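Last updated: 29 December 2010

127 shares | 25 comments

I joined my first tasting panel in August, for the price of a train ticket and a free lunch. Plinthorpe, who make chutneys and cordials out past the ring road, wanted ordinary people with opinions, and I have never been short of those!

You sign up, fill in a form (mine asked if I'd ever thrown away a pickle) and wait. My email came from Shireen Masilela, who runs the panels and has the patience of a saint. She sat us in little booths with crackers and warm water and told us not to pull faces at each other. 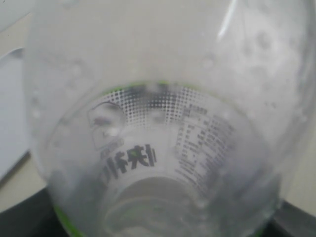
I pulled faces. So did Sizwe Shezi in the next booth, who had come for the cordials and got gooseberry relish at ten in the morning. We tried three versions of it, and I gave the sharpest one top marks and wrote "more ginger" in capitals. They want a score for everything, sweetness, smell, how it spreads, whether you'd give it to your mother-in-law.
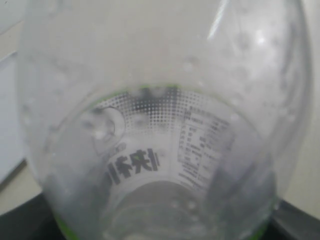 Lunch was cheese sandwiches with the winning relish from the week before, and that's when people really talk. Nobuhle Kekana has done this for years and reckons companies learn more from the sandwich table than from the forms. She told Shireen the old lime cordial was better, and half the room agreed with their mouths full. 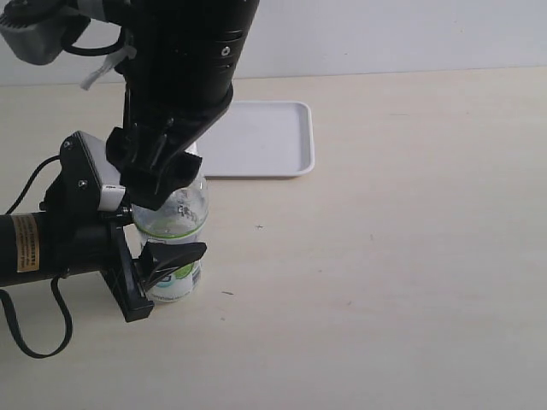
Clear plastic bottle on a pale wooden table.

I've been back twice and I'm on the list for marmalade. If you fancy it, try the smaller makers first, as they write back quicker and you often meet the person who stirs the pan. Eat a plain breakfast, skip the perfume, and say what you think, even when it's a bit rude. My gooseberry one is in the shops now, with more ginger (I'm claiming that).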